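Search this site
Enter keywords
Go

Stident film club box: the review

06/03/2023
By Primo Zuccaro

Print this page | E-mail this to a friend

The promise on the lid is that you'll "rediscover the thrill of cinema at home". I've been to the cinema, and I've been at home, and I had my doubts that a cardboard sleeve of discs and a booklet would bring the two any closer. Stident has been selling its film club box by subscription since August and the adverts have followed me round ever since, so I paid for one with my own money.

You get 21 films on 16 discs, a booklet of essays and a set of cards with talking points for after the credits. The theme of this first box is the actor who comes back: people who had a hit early on, faded, and then turned up in something good. That's a decent idea for a season. It's a pity that the choice of films looks as if it was settled by whichever rights were cheapest.

Take Riretti, the heist picture that opens the set. The booklet calls it a lost classic. I'd call it a long ninety minutes with one very good scene, the argument in the ferry queue, and a lead who seems to be waiting for somebody to tell him where to stand. Messina is much better, a slow family drama with a grandmother who steals every scene she's given, and I'd have bought that one on its own if anybody would sell it to me. Stident won't. It's the whole box or nothing.

The transfers are uneven. Messina is clean and the night scenes hold up. Sarnen, the mountain thriller on disc four, is so dark in its last half hour that I turned off every lamp in the room and still couldn't tell who had hold of the rope. Subtitles are fine on most of them, though two of the older comedies lag behind the speech, and with comedy that finishes it off.

As for the booklet, it runs to 50 pages and a good many of those are stills. The essays are unsigned. One of them says the director of Sarnen shot the avalanche in a single take, and another, a few pages on, says it took three. I don't mind which, but I'd like somebody to have read the thing through before it went to print.

The talking point cards went back in the sleeve after one evening. "How did the ending make you feel?" Tired, mostly.

Then there's the numbering. Mine is stamped 1,451 and described as part of a limited run, but I couldn't find anywhere on the box or the website what the limit is. I wrote to ask and had a friendly reply telling me the second box was now open for orders.

Would I keep up the subscription? No. There are four films in here I'm glad to have seen, and Messina I'll watch again - probably with my sister, who likes a weepie. If you can borrow the set, do that, and skip disc one. If Stident ever sells them singly I'll look again.
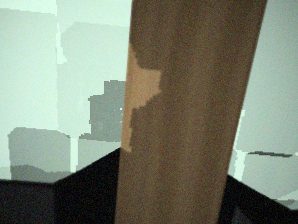
Speckled brown, with a lighter patch at the left. Computer render.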